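Household Surfaces and Small-Item Storage: Wash Basins, Lids and Bins on a Marble-Patterned Bench
Student project report, Unit 2
Oratile Mofokeng and Chae-won Hong
Submitted December 31, 2021

1. Background

The project examined how a short run of benchtop can be set out for two household jobs: rinsing small items in a loose basin, and putting small items away in a bin. The starting point was a kitchenette in Mkhize, a residence block completed in 1970, where the only bench is shared by everyone on the floor. The residents' organising group, Husisano, had asked for a layout that could be cleared and reset by one person.

The test bench used a white and grey marble-patterned top with grey woven fabric panels on three sides. The fabric was chosen for its neutral colour. Patterned tops have a known drawback in this work: pale grey veining makes thin white items harder to pick out, and it also hides minor soiling until the bench is viewed at a low angle. Coloured plastic pieces, such as blue lids, do not share the problem.
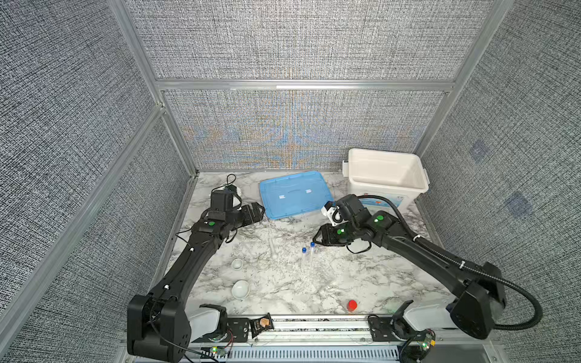

Why was a loose basin used instead of a plumbed sink?
The bench in Mkhize has no spare drain connection, and a loose basin can be lifted out when the surface is wanted for something else. The cost is that waste water has to be managed by hand.

2. Method

Items were drawn from the Stasach starter list, which the residence gives to incoming students. The full list runs to 156 entries. Most were excluded on grounds of size or because they belong in a cupboard. Those retained were light plastic goods, a clock and packaged snacks.

Each layout was assessed against three criteria: clear working area in front of the basin, reach to the bin opening, and the effort needed to return the bench to its starting state. Measurements were taken from the front edge of the top. Layouts were set up by one author and cleared by the other, who had not seen the plan.

3. Basin

The basin is a rectangular unit in glossy off-white plastic with rounded inner corners and a wide, flat rim. A narrow ledge along one side projects over the benchtop. The floor slopes to a round drain opening, so small amounts of water do not collect in the corners. Drops and dark specks both show up readily on the white interior, and this makes it easy to judge when a wipe-down is due.

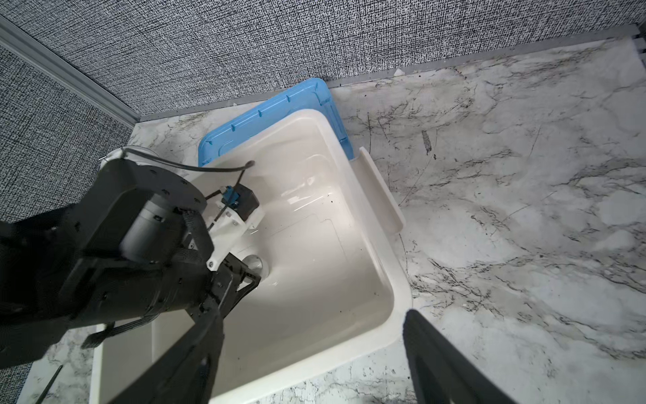 Two problems were noted. First, the wide rim takes up bench depth without adding capacity. Second, anything stored behind the basin is partly blocked from view and tends to be forgotten at reset. A light blue plastic piece kept against the back wall was missed in 2 clearances for this reason. The recommended position for flat plasticware is beside the basin, standing on edge – not behind it.

4. Storage bin and clock

An open-topped white plastic bin was selected for small goods. A lidded version was trialled in August and rejected, as the lid needed its own parking spot on the bench and was usually put down in the rinsing area.

The bin should sit forward of the back wall so that a reach can come straight down into the opening. Placing it hard against the wall saves some depth but forces an angled reach, and taller items then catch on the near lip.

A small twin-bell alarm clock was kept out of the bin in every layout. It is round, light and easily knocked, so the rear left of the bench suited it best.
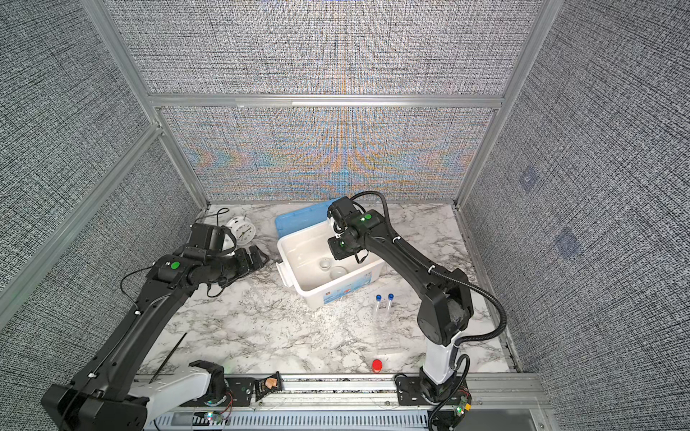 Cords were the remaining difficulty. Any cord crossing the rear of the bench should be run along the wall and secured before other items are placed, and it should be kept well clear of the basin. Rerouting a cord after the bench is loaded meant lifting almost everything off again.

5. Findings

The preferred layout places the basin at one end, the bin towards the centre and the clock at the rear left. It gave the largest clear area and the simplest reset. The alternative, with bin and basin side by side, was workable but left the ledge of the basin overhanging the space where the bin is normally pulled forward.

6. Limitations and further work

The trial used one basin and one bin. Heavier goods were not considered, nor was crockery. The layout has yet to be tried on the actual bench in Mkhize, which is shallower than the test top and has a power outlet on the right-hand side. A basin with a narrower rim should be sourced before that trial goes ahead.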